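Best way to deal with a cold tiled floor in a back room?
Posted in Home & Garden > Floors

Lostari
Hello all, first post so be gentle. We moved to Jundville in July and I've been putting off the back room ever since. It's a decent size and squarish, with big light tan tiles all over, and it's perishing in there first thing in the morning. I'd like to use it as a sewing room and I do not want to be sewing in my coat.
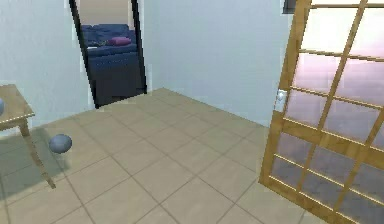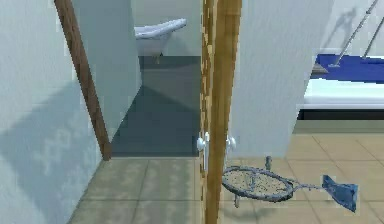

The tiled floor in the first one, bathroom doorway in the second

The tiles seem sound as far as I can tell. I've gone round tapping them with the handle of a screwdriver (my husband thinks I've lost it) and only got a hollow noise from one near the window. The house has a concrete base, no cellar or anything under it.

So what I'm trying to work out is whether I can put something straight over the top or if they've got to come up. I had a quote from a local fitter for 1,166 to lift the lot, level it and lay a wood floor, and that's before skirting. Our budget for the whole room is almost 2,000 and I still need a cutting table and a proper light! I'm also a bit worried about doors catching if the floor ends up higher. Has anyone done this and been happy with it? Would a big rug do the job or am I kidding myself?

Bendik Wikström
You can go straight over tiles, I've done it in two houses now. The main thing is how flat they are. Get the longest straight edge you can lay hands on (I used a length of shelf) and slide it about in all directions. If you can see daylight under it in places, fill the low spots and the grout lines first with a levelling compound. Grout lines don't look like much, but with thin flooring on top you'll see every one of them come through by the following spring. Ask me how I know.

Then it's underlay and a floating floor on top. Get the underlay meant for solid floors with a damp barrier in it, and tape the joins properly. Mine was 7 mm boards with a fairly thick underlay and the difference in the mornings was huge, I went from slippers to socks. Leave a gap all the way round the edge and cover it with beading.

Doors: cut a bit of board and a bit of underlay, stack them up and put them by the door, then swing it over. If it catches you'll need to take the door off and trim the bottom. It's an hour's job with a decent saw, plus another hour looking for the saw. Don't forget you'll want a ramped threshold strip wherever the new floor stops, especially going towards a bathroom when you're half asleep.

I'd chase up that hollow tile before you cover it. If it rocks, lift it, scrape it clean and stick it back down.

sirent
rug. get a thick felt pad under it. done

Lunde
I'd go halfway between those two, personally. I sew as well, and a rug right across the room drove me up the wall, because pins vanish into it and my chair wouldn't roll. What I ended up with was a rug by the ironing board where I stand, and a sheet of cork under the desk. The cork cost next to nothing and it's lovely and warm on bare feet, plus I can run a magnet over it for the pins.

Have you checked for draughts, by the way? I spent a whole winter blaming my floor when half the trouble was the gap under the outside door. Hold a strip of tissue down there on a windy day and see if it moves. A brush strip fixed mine, and I only did the cork afterwards.

If you do go for boards, please pick something a bit matt. Shiny ones show every scrap of thread and you'll be forever sweeping.

Lostari
Oh this is so helpful, thank you! Tissue test tonight, then I'm off to find a long enough bit of shelf. Bendik, did you take your skirting off or just put the beading over the front of it?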